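Home / Files / Wiki / Issues / Releases

# dernport-oma

Filed under: Household & Hobby > Datasets > Text

Right, hello. This is the readme for my collection of handwritten recipe cards from Dernport, typed up, tidied a bit and put somewhere other people can get at them. If you've come from the local history page looking for the parkin, it's in `cards/baking/` and there are far too many of them.

The name wants explaining, I suppose. Oma was the little newsletter that went round the chapel and the two streets behind it, and every issue had a recipe on the back page. People cut them out, stuck them to index cards and then scribbled all over them. The scribbles are the good bit! I started with my own gran's tin, then a neighbour heard and brought hers round, and now there are 54 tins in the set and 2672 cards.

## What you get

- `cards/` has one plain text file per card, sorted into baking, puddings, savoury, preserves and "other" (other is mostly drinks, plus one card for getting candle wax out of a tablecloth)
- `cards.csv` is the same lot in one table, if you'd prefer to open it in a spreadsheet
- `tins.csv` tells you which tin a card came out of and which part of town the tin lived in
- `units.csv` is my conversion table, more on that further down
- `notes/` is me arguing with myself about handwriting

Every card file starts with a title, then the ingredients, then the method, then anything written in the margins. Margin notes get a line each and start with a `>` so you can pull them out on their own. If somebody wrote over the top of somebody else (it happens a lot, especially with sugar) I've put the older version first and the newer one under it.

## Columns in cards.csv

| column | what it is |
|---|---|
| card_id | tin number, dash, card number |
| title | as written, spelling left alone |
| section | which folder it sits in |
| body | ingredients and method together |
| margin | all the scribbles, split by a pipe |
| hands | how many different people's writing I think is on it |
| dated | a year if the card has one, otherwise blank |

Only 835 cards have anything in `dated`, so please don't go drawing graphs of when the town discovered tinned pineapple. (Someone did. It was a lovely graph, but it was really a graph of one very organised woman who dated everything.)

## The small print on spelling

I haven't corrected spelling in titles or margins. I have corrected it in the body, lightly, where a search for "cinnamon" would otherwise miss five kinds of sinnamon. The untouched version of the body is in `cards/raw/` if you want it, same file names.

If you only want to have a quick nose before downloading the whole thing, there's a folder called `samples/` with 19 cards in it, picked to show the range: one very neat, one nearly all crossings-out, a couple in pencil, the wax one.
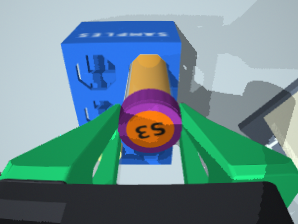 *Samples, upside down.*

The sample cards are copies, so they're in the full set as well. If you load both you'll get doubles, and I know this from having spent an entire evening wondering why one particular lemon curd was so popular.

## Units, oh dear

Nearly everything is in ounces, pints, teacups, or "the blue jug". Where a card gives a proper measure I've added grams or millilitres in `units.csv`. Teacups I've left as teacups. I did measure my gran's, and then I measured my aunt's, and they weren't even close, so any single number would be made up.

Oven settings are gas marks on most of the cards and plain words on the oldest ones: slow, moderate, quick, "hot as it goes". I've kept the words. There was a version (1.2, if you still have it) where I turned them all into Celsius and I'd ask you to bin it, it was wrong for anything cooked on a Daretti range. Those run fierce on the left-hand side and people round here wrote their cards to suit, so "moderate" on a Daretti card means moderate with the tray pushed over to the right. You can spot them because the margin usually says so, sometimes crossly.

## How it was typed up

Mostly by me, at the kitchen table, with a lamp and a magnifying glass. Santosh Dubey did the whole of the preserves section and found a lot of mistakes in my puddings while he was at it, for which I'm grateful now and wasn't then. We each read the other's typing back against the cards once. Anything we couldn't agree on is marked `[?]` and anything we couldn't read at all is `[...]`, usually under a splash of something.

I did try running scans through a text reader first. It was all right on the newsletter cuttings and hopeless on everything else, and it thought every "tbsp" was a surname.

## What's been left out

Names and addresses, mainly. A card that says "from Mrs So-and-so at number whatever" now says `[neighbour]`. First names stay in if the family said yes. A few cards had private things on the back (a letter, a doctor's appointment, a fairly sharp remark about a sister-in-law) and the backs of those aren't in here, only the fronts.

The Brunton tin is missing too. The family would like to do something with it themselves, so tin 31 is skipped in the numbering and that's on purpose, no need to open an issue.

## Can I use it?

Yes! Cook from it, print it, put it in a talk, do sums on it. Say where it came from and don't sell it as it stands. If a family asks for a card to come out, it comes out, and the next release will be without it, so please use the latest one.

I've cooked a fair few myself and can vouch for the ginger ones. I can't vouch for the liver loaf. Nothing in here has been checked for food safety, and some of the bottling methods are frankly alarming, so look up a modern method before you seal anything in a jar.

## Next

More tins in March, with luck. I'd like to link up the cards that are plainly the same recipe passed from house to house, as you can watch the nutmeg creep up each time. If you fancy helping, read `notes/handwriting.txt` first and then drop me a line through the issues page.

Recent releases

- 1.4 Margin notes split out properly
- 1.3 Oven words put back
- 1.2 Withdrawn
- 1.1 Preserves added
- 1.0 Gran's tin and friends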